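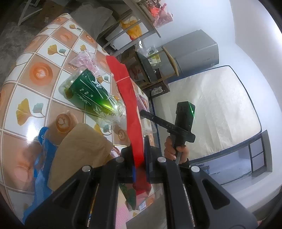 Figure 3. A strip of red cloth held in the jaws of a hand-held gripper, with a rubber band looped near its upper end. A second gripper is held upright to the right.

4.2 Cloth, bags and rubber bands

I'll start with the part of the study I was most wrong about. When we planned the Jarngate trials I figured the cups and boxes would be the easy wins, the plastic bags would be hard, and cloth would land somewhere in the middle. Cloth came in dead last, and it wasn't close.

We collected 1000 hand-guided demonstrations across five tidying chores, and 200 of those were the banding chore: gather a strip of cloth, squeeze it into a bundle, get a rubber band around it, and let go without dragging the whole thing off the table. People do this while talking about dinner. Our policy (trained on everything, then tuned on the banding set alone) got through the gathering step pretty well and then mostly fell apart at the band. It would pinch the cloth and the band together, or stretch the band nicely and miss the bundle by a finger's width.

I think a lot of this comes down to what the gripper can see. Once the jaws close on fabric, the fabric runs right up between the fingers and the band is a thin pale line around it, as in Figure 3. Our human operators just tip their heads and look around the side! The policy has no such habit, and adding a second viewpoint helped with finding the band but did very little for the looping motion itself.

Then there's the tabletop. We left the tables messy on purpose - patterned covers, crumpled bags, folded paper, whatever was lying there - and I'd do it again, even though it cost us. Shiny covers were the worst of it. The Skelitholm group reports cleaner numbers on a plain gray bench, and I believe them, but I don't know anybody who folds laundry on a plain gray bench.

We ran 700 evaluation attempts over all five chores, and 374 of them finished with no human help. That's a little over half, and I'd ask readers not to get too excited, as the cup and box chores carry most of that total. If you only care about soft things, look at the per-chore results in the next section before quoting the overall figure.

So can a machine do this chore yet? For a rigid cup on a cluttered table, I'd say yes, slowly. For banding cloth, no. We tried slowing the closing speed in May and it bought us fewer dropped bundles, at the price of attempts so long that one operator started bringing a book. The wider jaw plates from the Holia build are still untested on this chore, and we plan to run them on the same banding set.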